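3.2 Lining of the enclosures

Small metal storage enclosures are usually specified by their outer dimensions and load rating, and the floor finish is left to the user. In the Trukden survey, 43 of the enclosures inspected had been lined by their users with a printed covering. We treated these as a separate group, as a lining changes both how the floor is cleaned and how easily small items are found against it. Figure 2 gives one case from the group.
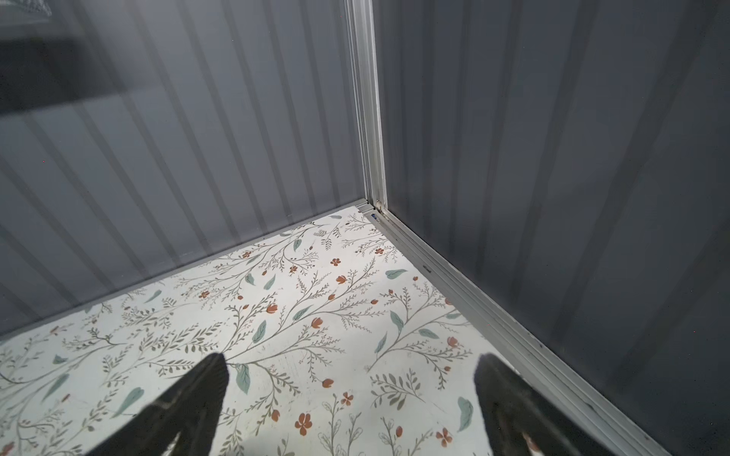
Maj-Britt Fjeld
Corresponding author, storage interiors

Figure 2. Interior corner with ribbed walls, grooved corner post and floor rail. The floor surface carries a botanical print on off-white.

The two walls in Figure 2 differ in tone, one pale gray and the other a darker slate gray, and both are vertically ribbed. The floor is lighter than the darker wall, and the stems and leaves of the print are thin enough to leave much of the ground color open. Users in this group preferred light linings for storing dark hardware. Patterned linings were rated lower for pale items such as thread and buttons (Section 4.1).

Dust collected mainly along the rails. Grooved profiles took longer to clean than flat ones, and users who wiped the floor regularly often left the rail grooves untouched. Cleaning times were recorded by W. Midtbø over 90 trials, with 8 trials excluded for incomplete notes. The remaining values are listed in Table 3.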